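Wirkside raises $15 million to bring repair bookings to small towns

Wirkside, the home repair marketplace that began with a single page listing plumbers and electricians, has closed a $15 million funding round led by Nullden, with existing backer Shao putting in money again. It is the company's largest round so far and a terrific result for a young business that has spent most of its life outside the big cities.

The service lets people book a repair, see the price before anyone rings the bell, and pay once the work is finished. Wirkside now covers 249 towns, and nearly 1,000 independent tradespeople take jobs through it. Many of them work alone, and the booking tool handles their calendar, invoices and reminders (a big relief for anyone who used to do the paperwork at the kitchen table at ten at night). 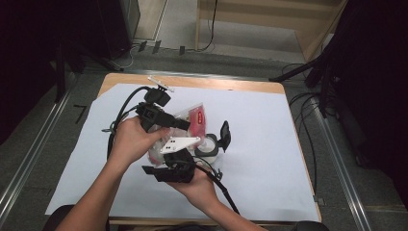
Most of the new money will go into opening in more towns and into faster payouts. Tradespeople currently wait five days to be paid after a job closes. Wirkside wants to get that down to the same day, starting with a trial in March, and if it works it could be the feature that wins over plenty of holdouts.

Nullden is taking a seat on the board as part of the deal. The fund has been busy in local services lately and said in a statement that smaller towns remain "badly underserved and full of demand." Shao first invested in Wirkside at the seed stage. The companies did not disclose a valuation.

There is competition, of course. Trindo, the better-known name in the field, raised a bigger round last year and has been signing up contractors in several of the same regions. Trindo charges its members a monthly fee, while Wirkside takes a cut of each completed job, so it will be great fun to watch the two models go head to head!

Wirkside also plans to hire engineers and a larger support team, and to add appliance repair to its listings by the summer. Sign-ups for appliance technicians are already open in the towns where the service runs today.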